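Março, 9h15

Continuação do ensaio de conservação. A série Vurberg ficou na câmara a 13 graus, a série Gasach na prateleira, à temperatura da sala. Registo no caderno 2227, separador do fundo. A Wilma mudou a sonda de humidade para a prateleira de cima, portanto as leituras de hoje não se comparam diretamente com as anteriores.

Perda de peso: a balança Smits demorou a estabilizar. Voltei a tarar e repeti as duas primeiras pesagens - ficam as segundas, as outras estão riscadas. 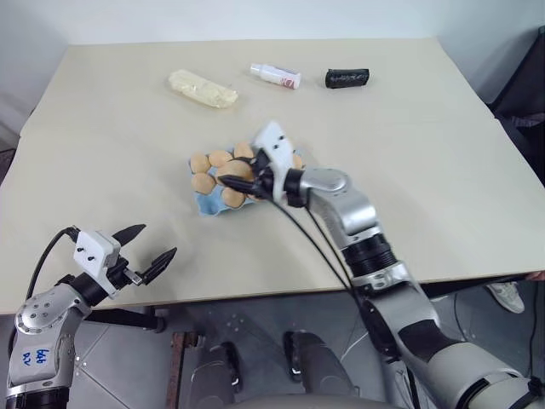

Ovos castanhos na caixa azul-clara, mesa grande.

Altura da clara: medir sempre 15 segundos depois de partir. A Līga estava a esperar mais e os valores dela saem baixos. Combinámos usar o cronómetro da bancada.

Humidade da câmara em 90 %, alta demais para o que queríamos. Baixar antes de sair e ver amanhã cedo.

Falta: pedir à Lucero a folha de cálculo das unidades Haugh, a minha tem a fórmula trocada na coluna do peso. Encomendar papel absorvente.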